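Tamcombe trinkt aus dem Schrank: Gläserbörse startet in die zweite Runde

Im August wird in der alten Markthalle wieder getauscht, was in Küchenschränken ganz hinten steht

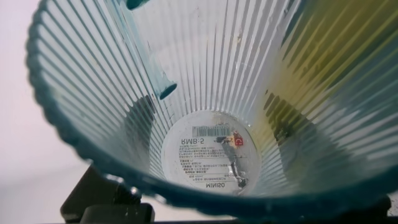
Die Gläser- und Becherbörse kommt zurück! Nach dem schönen Erfolg im vergangenen Jahr öffnet die alte Markthalle von Tamcombe im August erneut ihre Tore für alle, die Trinkgefäße abgeben, mitnehmen oder einfach nur anschauen wollen. Bei der ersten Ausgabe wechselten 455 Gläser, Tassen und Becher den Haushalt, vom einzelnen Sektkelch bis zum kompletten Mokkaservice mit Goldrand. Übrig blieb am Abend eine halbe Kiste Eierbecher, die inzwischen im Kindergarten an der Uferstraße als Farbtöpfchen dienen.

Das Prinzip ist herrlich einfach. Wer etwas mitbringt, bekommt am Eingang für jedes Stück eine Marke und kann sich dafür an den Tischen etwas anderes aussuchen. Geld fließt keines, und ob das gute Stück aus Kristall oder aus Kunststoff ist, spielt keine Rolle. Gerade diese Mischung hat im letzten Jahr so viel Spaß gemacht: Neben Großmutters Römern standen Campingbecher und Senfgläser mit verblassten Zeichentrickfiguren, und an den Senfgläsern war der Andrang mit Abstand am größten. Manche Besucher hatten gezielt nach dem einen fehlenden Motiv aus ihrer Kindheit gesucht – und es zum Teil tatsächlich gefunden.

Neu ist in diesem Jahr der lange Tisch für Einzelstücke. Wem aus einer Sechserserie nur noch fünf Gläser geblieben sind, der kann ein Exemplar als Muster hinstellen und einen Zettel mit Telefonnummer dazulegen. Die Idee stammt von einer Besucherin, die nach der ersten Börse einen langen, sehr netten Brief an die Stadtbücherei geschrieben hatte. Die Bücherei steuert außerdem einen Büchertisch rund um Glas, Keramik und Tischkultur bei. Mit dabei sind Kataloge alter Pressglashersteller, in denen sich wunderbar nach dem eigenen Erbstück blättern lässt.

Richtig spannend verspricht die Bestimmungsecke zu werden. Das Geschirrgeschäft Subramaniam aus der Brückengasse baut dort eine Lupe und eine kleine Leuchtplatte auf und hilft, Schliffe, Bodenmarken und Herkunft einzuordnen. Schätzungen in Geld werden nicht abgegeben, dafür gibt es Tipps zur Pflege. Kalkränder gehen übrigens oft schon mit etwas Essig und Geduld weg, und Gläser mit Golddekor gehören grundsätzlich nicht in die Spülmaschine.

Für die Pausen zwischen den Tischen sorgt die Kaffeerösterei Banda mit Kaffee, Holundersaft und Blechkuchen. Ausgeschenkt wird ausschließlich in Tassen und Gläser, die jeder selbst mitbringt oder frisch ertauscht hat. Ein Spülmobil steht im Hof bereit. Am Nachmittag spielt das Ensemble Cillus auf gestimmten Weingläsern, und nach dem Konzert dürfen Kinder selbst probieren, wie man mit nassem Finger einen Ton herausholt. Im Probenraum klang das schon großartig, fast wie eine kleine Orgel!

Geöffnet ist die Halle ab 12 Uhr, getauscht wird etwa 5 Stunden lang. Angenommen werden saubere, unbeschädigte Stücke, höchstens eine Kiste pro Haushalt. Angeschlagene Ränder und Sprünge werden am Eingang freundlich, aber bestimmt aussortiert. Ein wenig Zeitungspapier für den Heimweg sollte man einpacken, im letzten Jahr war es am frühen Nachmittag schon aufgebraucht. Die Buslinie 362 hält direkt vor der Markthalle, Fahrräder können im Hof neben dem Brunnen abgestellt werden. Der Eintritt ist frei, eine Anmeldung ist nicht nötig.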